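Oiling a butcher-block top: how often, really?
Forum > Kitchens and Workshops > Surfaces

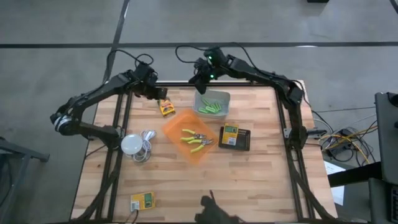
dovetail_dan
I've read four guides on mineral oil and come away with five schedules. The Prekard leaflet says once a month for life. My father-in-law says once, in May, and then leave it alone like a cat. The top gets daily use and I'd like it to outlive me without becoming my hobby. What do people do?

marmot45
Monthly for the first year, then when water stops beading. Anyone giving you a calendar is selling oil.

gristmill
The leaflet is written by people who sell oil by the quart, yes. But I've followed it on a Bumlow top for years and it still looks great. Sometimes the salesman is right — it's annoying when it happens.

pantry_ghost
Skip oil. Hardwax, two thin coats, go live your life. I did mine before we moved to Dikendale and I've touched it up once, after an incident with a fondue pot.

gristmill
Hardwax is fine until you have to repair one spot. Then you get a shiny island and spend a weekend sanding the whole continent down to match.

pantry_ghost
I repaired one spot. It took 45 minutes, including the time I spent looking for the sandpaper.

gristmill
And you can't see it at all?

pantry_ghost
I keep the toaster on it.

dovetail_dan
So far I've learned I should buy a toaster.

lowbench
What does the underside look like? Everybody oils the top, leaves the bottom bare, and then posts here in winter asking why it cupped. Do both faces and the end grain. End grain drinks the stuff.

marmot45
Agree on the end grain. The underside I think is superstition if the top is fastened properly with slotted holes.

lowbench
Mine was fastened properly, with slotted holes. It cupped. I paid $830 for that top and for one whole January a marble would roll to the middle from anywhere on it.

marmot45
Was it near a radiator?

lowbench
It was in a house. Houses have radiators.

tallow_and_rye
Chávez board cream, the one with beeswax in it. Rub in, wait overnight, buff. Smells faintly of church. Don't use olive oil, whatever your aunt says.

dovetail_dan
Going with oil on both faces, extra on the ends, and the water-bead test after that. Father-in-law has been informed and is disappointed in me.

gristmill
Wipe off the excess or you'll be wearing it on your sleeves until spring.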